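Home | Workshop notes | Older posts | Contact

Changing the finger pads on the kitchen arm

I promised in April that I will write down how I look after the arm, and then I did not do it. So now I do it, mostly for Kaan Akgül, who has the same gripper from Velgate and asks me the same question every month.

The arm stands at a tiled counter and its work is dishes. It takes a plate or a bowl from the counter and puts it in the rack, or the other way. Ceramic is a hard thing for a gripper. It is smooth, it is heavy on one side if you hold it by the rim, and the glaze polishes the rubber until the rubber is like glass. I change the pads after 200 grips. The Etamari people, who sold me the rubber, say this is too early. I did one month with longer use and I lost three plates, so I stay with my number.

The change itself takes 17 minutes if I don't drop the screws. First I send the arm to the high position and turn off the power at the wall, because I don't trust only the software button. Then I open the two small screws behind each finger and pull the old pad down, never to the side. The old glue I remove with a plastic card. A knife is faster but it makes scratches, and the new pad will sit crooked on them.

After this comes the part which many people skip – the zero. A new pad is thicker than an old one, so the fingers meet earlier than the controller believes. I close the gripper slowly on a piece of paper until I can't pull the paper out, and I save this as closed. Then I set the force back to 50 percent and try it on the cheap dishes first.

I also check the height over the counter, one plate and one bowl, with the rack in its normal place. A finger which is too low will push on the tiles, and you hear it.

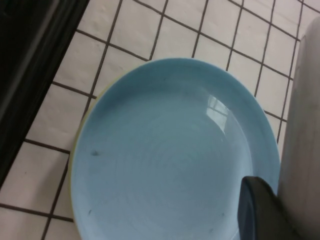
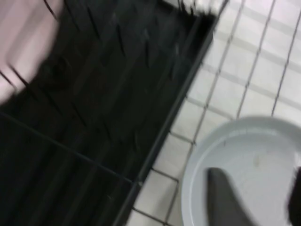
If the rim slides in the first ten grips, I don't raise the force. I wash the pads with warm water and a drop of soap, let them dry in the air, and try again. New rubber has some powder on it from the factory. Only if this does not help I go up, in small steps, and I write each step in the notebook with the number of grips.

The screws I replace every third time. Their heads are soft, and I had one already that I needed to drill out. Next I want to look at the cable at the wrist, which has started to rub on its clip – but this is for another post.

3 comments

flonik_fan: Do you use the glue sheets or the liquid one?

Kaan Akgül: The paper trick worked for me, thank you. My zero was wrong since I bought it.

Sayegh: I would like to read the one about the cable. Mine broke exactly at the clip.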